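Swapping the amp, keeping the speakers

2025-02-08

So the Jenon finally went on the shelf and has been playing since breakfast, and I have coffee rings on the one clear corner of the desk to prove it. A few of you asked what happened after I complained about my old receiver humming all through June. Well, I gave up on it. I'd replaced cables, I'd moved the router, I'd bought one of those ground loop boxes, and in the end it was just a tired old thing with a tired old transformer.

I went back and forth on what to get for ages. My budget was 700 dollars and I really, really did not want to go over it, because I know myself and once I go over by a little I go over by a lot. The shop had two that fit. One was a Kindholm, a lovely looking integrated with a big volume knob and those little amber lights, and the other was the Jenon, which looks like something you'd find bolted under a dentist's chair. I wanted the Kindholm so badly! But I brought my own records and sat there for most of an afternoon, and the ugly one kept making me forget I was shopping. 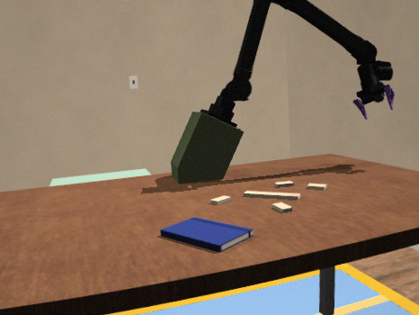 Green block, black robotic arm, wooden table.

The big thing is the bass. My speakers are the Siliņa bookshelf pair I've had since my last apartment (yes, the ones with the dented grille, no, I'm still not replacing it). They have a 6 ohm rating and they've always been a bit of a handful. With the receiver, upright bass came out as one long note, sort of a warm smear under everything. Now I can hear where each note stops. I put on the same piano trio record I always use and the left hand has its own place in the room, a little behind the right speaker, and I swear it used to be nowhere in particular.

Piano in general is a treat. I found a solo recital in the dollar bin played on a restored grand from 1881, and it's got this woody, slightly clattery top end that sounded plain broken on the old setup. It sounds like an old piano now. You can hear the pedal creak. I played side two three times in a row and burned the rice.

Now the grumbles, and I do have some. The remote is awful. It's thin and slippery and the mute button is right next to the power button, so I've turned the whole thing off twice in the middle of a song. The headphone jack is on the back (why!). And it has a display that shows the volume as a number, which sounds handy until you realize the numbers barely do anything until you're past halfway, and then every click is a big jump. I listen at 79 in the evening and I feel like a maniac even though it's perfectly neighborly.
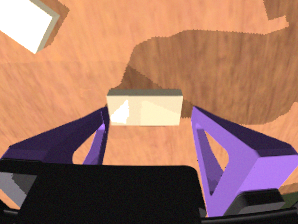
A small cream block between purple fingers.

Oh, and the binding posts. If you use bare wire like me, be patient. The holes are tiny and I had to retwist the ends and trim them before they'd go in. I've ordered banana plugs, which I should have done years ago. While I was back there I also moved the speakers a hand's width farther from the wall and turned them in a touch, so I guess I can't give the amp all the credit for the bass. My ears say it's mostly the amp. My ears also paid for it, so take that however you want.

The turntable is next. The Wekadholm is fine, it spins, it's quiet, but the cartridge came with it and I've got no idea how many hours are on the stylus. The inner grooves on my louder records are getting spitty and the new amp isn't hiding any of it. I'm thinking I'll do the stylus first and see if that cleans things up before I start looking at whole cartridges. If you've got a favorite that's kind to old, scuffed pressings, leave me a comment, I read all of them.

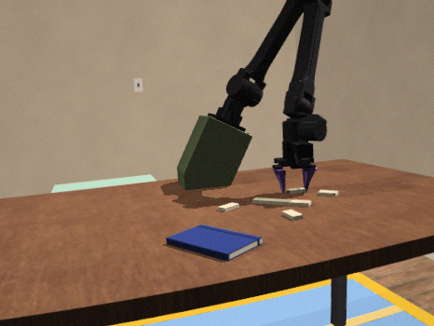

Filed under: Home Audio, Vinyl

One more thing for the person who emailed about the old receiver: it's yours if you can pick it up. The hum comes free with it. The tuner section still works great and it pulls in the college station better than anything else I've owned, so it'd make a nice garage radio. I'll throw in the ground loop box too.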